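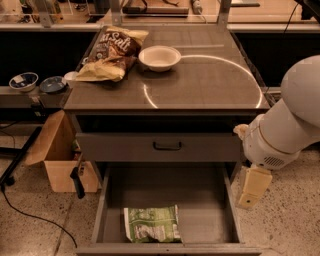 Gaveta de baixo aberta, braço ao lado. Bancada do kit Evel, fevereiro de 2021.

Evel: o kit de braço para armários e gavetas

Notas rápidas, que a edição fecha hoje. A Groltavness pôs à venda o Evel, kit de manipulação para laboratórios pequenos e escolas técnicas. Braço branco, garra paralela, controlador, software de tarefas. O armário não vem incluído (perguntaram-nos isso muitas vezes). Preço de lançamento: 3168 euros. Sem o módulo de visão fica em 2210.

O que faz de origem: abrir e fechar gavetas de puxador horizontal, pegar em embalagens moles, pousar taças e copos. Sacos de batatas fritas são o teste preferido da Amerley Korletey, que montou a nossa bancada – amarrotam, brilham, mudam de forma a cada toque. Tampo brilhante também não ajuda, os reflexos baralham a deteção. Ela recomenda calibrar com as luzes que se vão mesmo usar, e repetir se alguem mexer nos candeeiros.

Pontos a favor: montagem simples, manual em português decente, rotinas de gaveta editáveis sem programar. Contra: cabo curto, ventilação ruidosa, e o suporte demora a responder fora do horário de expediente. A garra de série é larga para copos pequenos. Há dedos mais finos, vendidos à parte pela Leung, ainda não os experimentámos.

Quem já tem a versão de novembro pode atualizar o software sem custos. Convém guardar as rotinas antes, a atualização apaga a pasta de tarefas – aprendemos à nossa custa.

Empréstimo: a Odgate cede um kit completo durante 60 dias a escolas inscritas. Transporte pago por quem pede, caução devolvida no fim. Pedidos à Ewurabena Lamptey, extensão 3103, com indicação do espaço disponivel e da altura do armário. Sem essas medidas o pedido volta para trás.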